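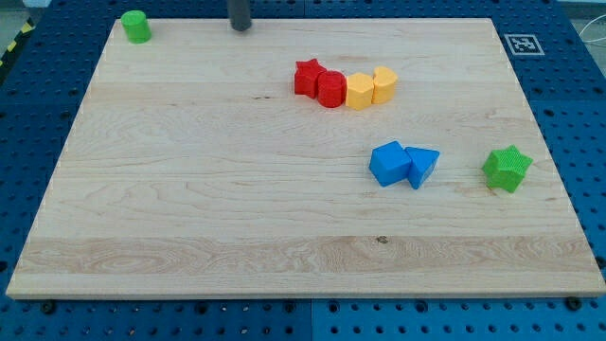 Laltik Toy Library – Your Questions About the Block Sets

Which blocks can I borrow?
Anything on the open shelf. The small shapes, cylinders and stars among them, go out in cloth bags. The big floor blocks stay put after one family took the lot to a beach house and came home with sand and fewer arches.

How long can I keep them?
10 nights. You can renew once by email if no other member has asked for the set. Renewing in the car park by shouting isn't a system we recognise.

Is there an age limit?
The small shapes are for children three and over. If your youngest still tastes things to find out what they are, ask for the Ramon set, where every piece is bigger than a fist.

Do we need a board to build on?
Carpet will do, if you enjoy watching towers lean. A flat wooden board is much better, and you can hire one with any set for $9. Grain and knots are part of the timber. Please don't report a knot as damage. We've had three reports about the same knot.

My child only wants the star. Can we borrow just the star?
No. We tried lending single pieces in October and spent the rest of the spring looking for them.

How should I clean them?
Wipe with a barely damp cloth, then dry straight away. Textured sides hold on to jam, so use a soft toothbrush – ideally one that has retired from teeth. No dishwasher. The Cisneros set went through a dishwasher and is now a box of interesting colours.

What if we lose a piece?
Tell us when you return the set. Small pieces are $2 each. Replacing a full set costs $230, so have a look under the couch first.

Can I donate our old blocks?
Yes, if they're clean and free of splinters. Trutum sets are always welcome, as we already have spare bags that fit them. We can't take magnetic blocks or anything that plays a tune.

What does membership cost?
$40 a year per household. Grandparents can collect on your card if you let us know their names.

Who do I ask about a booking?
Teodoro Cortés looks after bookings and answers email most mornings. Include your member number and the colour of the bag tag, or he'll only write back asking for them.

Page updated June 14, 2023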